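Gernoron garment rail, heavy, on wheels
For backstage, showrooms, fittings, pop-up sales

Rolling rail made for runway shows first, everything else second. Steel tube, locking casters, breaks down flat. Sold by Breltirent, to buy or by the week.

In stock, both colors (black, bone white). Bone is the one that shows makeup. You've been warned.

What it is

A rail that doesn't sag in the middle when you hang winter coats on it. Rated 116 pounds evenly spread. Evenly is the word that matters, don't load one end with all the shearling and then call us.

Two uprights, one crossbar, one base shelf for shoes, five look-card clips. Clips slide. They take a standard printed card or a Polaroid-size photo, so dressers can see the full look, shoes and bag included, without digging through a binder.

Obsa Gebru drew up the first one after a season of dressing out of rented rails that leaned. The crossbar is thicker now than it was on her version and the feet are wider. Otherwise pretty much her rail.

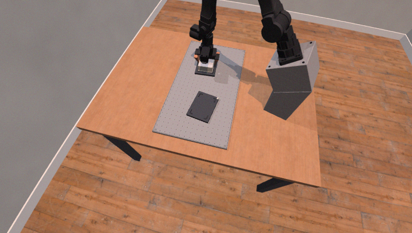
Sizes and specs

Width: standard or long. Long is for lineups, standard is for one model's changes
Height: adjustable, two settings. Low for separates, high for gowns
Load: 116 lb, evenly spread
Casters: 5 in the bag, four to fit and a spare
Finish: powder coat, matte
Base shelf: mesh, lifts out
Tools: none, spring pins
Packs into: one flat carry bag, included

Setting up

Feet first, then uprights, then crossbar. Pins click. If a pin doesn't click it isn't in, take it out and turn the tube a little. Shelf goes in last and it only sits one way up.

Lock the casters before you hang anything. Backstage floors are rarely level and a loaded rail will go for a walk.

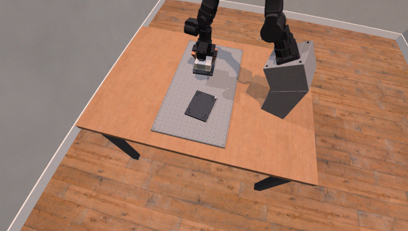
Taking down is the same backwards. Pull the clips off before you bag it, they scratch the tube if they travel on it. Small felt pouch in the side pocket of the bag for clips and spare caster, please put it back there if its a rental.

With two people, one rail is quick work. One person can do it too, just lean the first upright on a wall while you get the second.

Dividers and covers

Rail comes bare apart from the clips. Add-ons are separate:

Jemal size dividers, round, blank, write on them with a grease pencil and wipe off after
Jemal dust cover, full length, zips on both sides so you can get at the clothes without dragging it off the floor
Zurkov hook bar, clamps to the end of the rail, for belts, bags, and necklaces that would otherwise end up in somebody's shoe

The Zurkov bar fits older Gernoron rails too. Jemal covers fit the standard width only right now. Long cover is coming, June if the fabric shows up.

Buying or renting

Buy if you do more than a couple shows a year or you run a showroom. Rent if it's one night. Rentals go out clean, checked, in the same bag. A week is the shortest rental, so pick up early and set up when the venue lets you in.

Student collections get the rental at the lower rate, send us something with the school's name on it. We don't need the whole syllabus.

Bulk orders: ask Fasil Assefa on the sales desk. He'll want to know how many looks, how many changes, and how wide the door is. The door question is serious. Long rails don't turn in a narrow hallway and we've had them come back becuase of it.

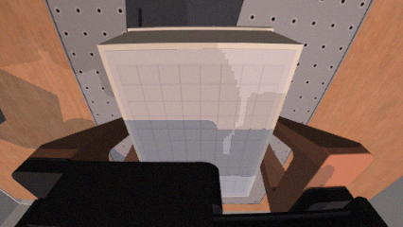
How many looks fit on one standard rail?

Depends on the season. Summer dresses and light separates, figure on a full short lineup with air between the hangers. Coats and knits, half that, and use a second rail before you start squashing things. Anything with feathers gets its own rail.

Can the rail go up and down stairs loaded?

Please don't. Strip it, carry it, hang it again. The pins hold fine standing up but they're not meant to take weight with the thing tipped over.

Do hangers come with it?

None included. Any hanger with a normal hook fits. Those chunky wooden coat hangers fit too, the bar is sized for them, but they eat up space fast.
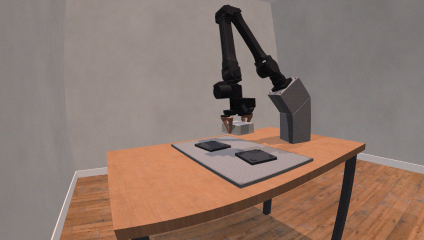
Care

Wipe with a damp cloth. Dry cloth after. No acetone, it lifts the finish, and yes that includes nail polish remover at the fitting. Hairspray comes off with warm water and dish soap.

Casters pick up thread. Every few shows turn the rail on its side and cut the thread out with small scissors. If a wheel is squealing that's usually all it is. New casters are sold singly, push fit.

Shipping and returns

Ships in one carton, flat. Leaves our warehouse next working day if ordered before 2 p.m. Bigger orders go on a pallet and we'll call you for a delivery slot, so give us a phone number somebody answers.

Return it unused, in the bag, with all clips. Missing clips get charged. Scuffs on a rental are fine, bent tube isn't.

Rail item code 900-B for black, 900-W for bone. Put the code in the notes when you order by email or it'll go out black.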